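Bin picking for the senior project, cable keeps getting in the way
Student Projects > Arms and Grippers

jodley_lab
Our group is doing bin picking with the KUKA for our senior project. Red and green blocks, metal bin, one gripper. We logged 2,208 pick attempts last term and most of the bad ones are near the walls. Demo is Saturday. Is it better to fix the gripper or the path planning first?

polat17
Planning. If the wrist comes in at a bad angle a new finger won't help you.

trutodach
Disagree. We had the same trouble in our club and a narrower finger fixed most of it in one evening. We spent 8 weeks on planning before that and got very little back.

polat17
Your bin had straight walls though. I remember the thread.

trutodach
Fair, it did. I'd still try the finger first with a Saturday deadline.

testa_bot
Can you post the setup? Hard to say anything about cables without seeing them.

jodley_lab
Sure.

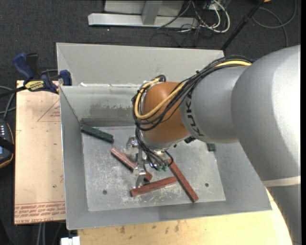 Gripper down in the bin, red blocks around it, one of the green ones back in the corner.

testa_bot
OK, sloping sides. I'd look at that yellow cable before either of those things. Check how much slack you have at full wrist rotation, and limit the last joint in software until after the demo.

polat17
Agree on the joint limit. Still say planning after that.

jodley_lab
Will set the limit tonight and run nearly 100 picks with the same finger. Finger swap only if the corners are still bad.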